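Dodix HG-4 Hand-Held Gripper

Product overview | Specifications | Demonstration days | Ordering

The HG-4 is a two-finger parallel gripper carried in the hand. The operator closes the jaws with a trigger, and the wrist camera records the work from just behind the fingers. Recorded tasks can be replayed on any arm fitted with the matching Dodix powered jaw.

Specifications
Mass with camera: 971 g
Jaw type: two fingers, mirrored link drive
Recording time per charge: more than 285 minutes
Charge time: 30 minutes
Spare pad sets included: 4
Part number: HG-4-R

Demonstration day, Havthorpe workshop, 11 August 2024

The HG-4 is shown in use at the Havthorpe workshop. Visitors see the same tasks our own operators record, at normal working speed, and may then try the tool at the bench. The session is led by Rafail Pappas of the applications group.

The main task is cloth handling. Thin fabric is a poor match for suction cups and for hard, smooth jaws. The HG-4 uses flat pads with a rough face, and the operator takes the fabric by a fold so that several layers sit between the pads. 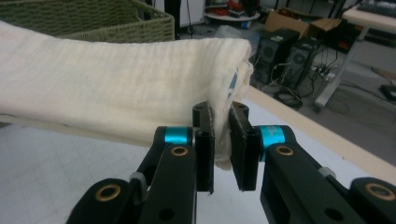

Grip force is set by trigger travel. For light towels and gauze, a short pull is enough. A full pull on thin fabric leaves a crease and shortens pad life. New operators tend to squeeze too hard for the first few runs, and the trigger stop can be moved in to limit this. The stop screw is on the underside of the handle and takes a 2 mm hex key.

Approach angle matters more than force. Bring the jaws in square to the fold, close, pause briefly, then lift. If the fabric slips, open fully before trying again. Partial reopening drags the lower layer and spoils the recording.

The second part of the session covers replay. A Rashti bench arm with the powered jaw runs a task recorded earlier in the day. Replay speed is limited to half of recorded speed during public sessions. Visitors stay behind the floor line while the arm is live.

Bring closed shoes. Samples of your own fabric are welcome up to hand towel size. Coated or oily materials cannot be accepted at the bench.

Compatibility

Recordings export directly to Utico Task Editor, version 3 or later. Older versions open the video but drop the jaw position track.

Pads are a wear part. Replace them in pairs when the texture is no longer felt under a fingertip. Do not clean them with solvent.

Related items: HG-4 pad set, powered jaw, charging cradle, trigger stop kit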